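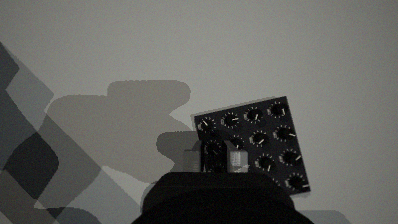 Issue 29

Good evening, friends, and pour yourself something warm, because I have finally finished my first full season of Sovadum and I want to talk about it at much greater length than anyone asked for.

For those just joining, Sovadum is the football management game that Ngaio Tawhiri has been nagging me to try since last October. You start with a tiny club, a leaky stand and a transfer budget that wouldn't buy a decent used car. I picked Brommont, mostly because I liked the green and white shirts, and oh my goodness, what a slog the first half was! We lost five in a row. I changed the formation after every single match (don't do this) and my poor left back ended up playing in places he had no business being.

What turned it around was the loan market. I had been saving up for one big striker, and Shabnam Naqvi wrote to me and said to forget him and borrow two young midfielders from Montoya instead. Their wages were next to nothing. One of them, a lanky boy called Giler, had a passing score so low I nearly sent him back, but his stamina was 100 and he simply never stopped running. By spring he was my captain, and yes, I know you're not supposed to give the armband to a loan player. I got a grumpy message from the board over it.

We finished fifth. I was so pleased that I stayed up until one in the morning reading through all the match reports again with a plate of toast.

A few of you have asked about the training screen, and I do think it's the weakest part. The sliders are fiddly and the assistant coach gives the same advice every week, mostly about set pieces. Morena Ruggiero leaves hers on automatic and she finished above me, so take from that what you will.

Next time I'll go through my summer transfers, if Montoya will ever answer my offer for Giler. They want more than my whole stand is worth!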